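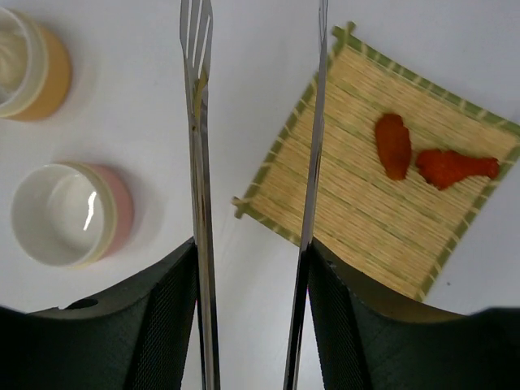

Becher, Schale und Bambusmatte auf weißem Tisch

Der Zwischenfall in der Abendausgabe

Die Programmaufsicht des Senders Moulin trat im Dezember zusammen, um über den Fall Perrin zu befinden. Den Vorsitz führte Clotilde Besson. Auf der Tagesordnung stand ein einziger Punkt: das Summen.

Gilles Perrin, Korrespondent in Dreltcombe, war in der Abendausgabe zur Lage am Hafen von Wullia zugeschaltet worden. Nach dem Ende seines Beitrags blieb sein Mikrofon geöffnet. Während die Sprecherin im Studio den Rücktritt des Finanzministers verlas, war im Hintergrund eine Männerstimme zu hören, die ein Wiegenlied summte. Der Vorgang dauerte acht Sätze. Bei der dritten Strophe stimmte die Sprecherin, nach eigener Aussage ohne Absicht, für einen Takt mit ein.

Der Ausschnitt fand über das Portal Vuder rasche Verbreitung. Bis zum Sitzungstermin gingen beim Sender 3.355 Zuschriften ein. In 382 davon wurde um die Noten gebeten.

»Herr Perrin«, sagte Besson, »Ihnen ist die Dienstanweisung zum Verhalten nach Schaltende bekannt?«

»Sie ist mir bekannt.«

»Dann bitte ich um eine Erklärung für das Protokoll.«

Perrin erhob sich, obwohl dies nicht vorgesehen war. Er habe, führte er aus, seiner Tochter jeden Abend um diese Zeit vorgesungen – am Telefon, wenn er auf Reisen war. An jenem Abend sei die Leitung nach Hause gestört gewesen. Er habe trotzdem gesungen. Weiteres könne er zur Sache nicht beitragen.

Der Justiziar beantragte eine schriftliche Rüge. Besson ließ den Ausschnitt ein zweites Mal abspielen. Im Saal wurde nicht gesprochen. Als die Stimme der Sprecherin einsetzte, legte der Justiziar den Stift ab und sah zum Fenster.

»Die Rüge wird erteilt«, sagte Besson schließlich. »Sie betrifft das Mikrofon. Über das Lied liegt der Aufsicht keine Beschwerde vor.«

Sie schloss die Akte, dankte den Anwesenden und wartete, bis sich der Saal geleert hatte. Perrin suchte noch nach seinem Mantel.

»Eine Frage außerhalb des Protokolls«, sagte sie. »Wie geht die vierte Strophe?«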